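Home Fiction Essays Poems Submit About

The Burkitz Inheritance

By the time Domnica Stoica's aunt had been dead for a month, eleven cousins had called to say they didn't want anything. They each said it the same way, with a pause afterward, like a person holding a door.

What there was to not want was a house on Thakur Street, a Buick with a bird's nest in it, and the recipe for Burkitz pickles. The house had a buyer. The Buick had the bird. The recipe was supposed to be in the kitchen somewhere, and it was worth either nothing or a good deal, depending on whether you believed the man from Andero Foods, who had sent a fruit basket to the funeral with his business card wedged between two pears.

"He wrote down a figure," Domnica told the lawyer. "On the back. It says 3000."

"Dollars?" said Lộc Đặng.

"It doesn't say."

Lộc turned the card over twice. He had handled estates for long enough to have seen a family stop speaking over a colander. He had an office above a shoe repair place, and when the machines were going downstairs his pen cup walked slowly across the desk. He caught it at the edge without looking.

"Could be jars," he said.

They drove over on Friday. The kitchen smelled of dill and of the inside of an old purse. Aunt Burkitz (she had married a Burkitz, buried him, and kept his name as you would keep a good coat) had saved everything that was flat. There were church bulletins, warranty cards, and 55 letters from a man named Drernix, who had apparently wanted to marry her and who had terrible spelling. Domnica read three of them standing up and then sat down to read the rest.

"Is the recipe in there?" Lộc asked.

"He says her pickles made him weep like a horse."

"Do horses weep?"

"He felt they did."

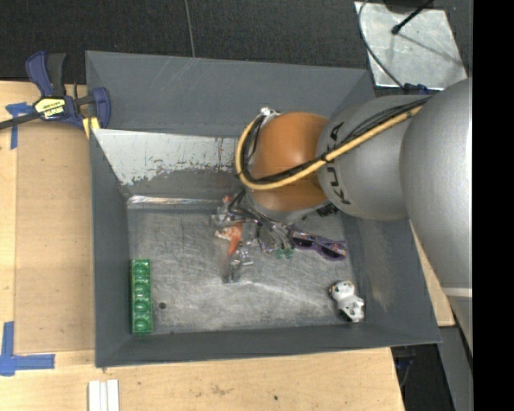 Orange joint, yellow cable, gray bin.

It was nearly four when they got to the freezer, where they found a pound of butter, a pair of gloves, and a coffee can with an index card inside. Domnica thawed the card in her armpit. The writing was her aunt's, small and slanted and pressed in hard enough to feel from the back.

Cucumbers, it said. Salt. Vinegar. Dill if they have it. 60 minutes.

"Sixty minutes of what?" said Lộc.

Domnica turned it over. On the other side her aunt had written, Or buy the ones at the store and change the jar.

The refrigerator hummed. Outside, somebody was trying to start a lawn mower in March, and he had been at it since lunch.

"Legally," said Lộc, "that's still a recipe."

She thought about the cousins. She thought about the Christmas when her uncle Burkitz had stood up with a pickle on his fork and made a speech about the old country, where he had never been, and how her aunt had looked down at her plate for the whole of it, smiling at the peas.

"How much do you charge for today?" she asked.

"With the driving?"

"With the driving."

He worked it out on the back of a church bulletin. With the filing fees and everything since the funeral, it came to $3497.

Domnica got the man's card out of her purse and picked up the phone on the wall, which still had a cord, and dialed. While it rang she put the index card back in the coffee can, the can back in the freezer, and the butter on top.

"It's Domnica Stoica," she said. "About the pickles. No, we found it. It's very old. I'm going to need you to go up a little."

Lộc went out to look at the bird.

We use cookies to remember your reading preferences. Accept Manage settings

Contact the editors | Copyright the authors | Back to top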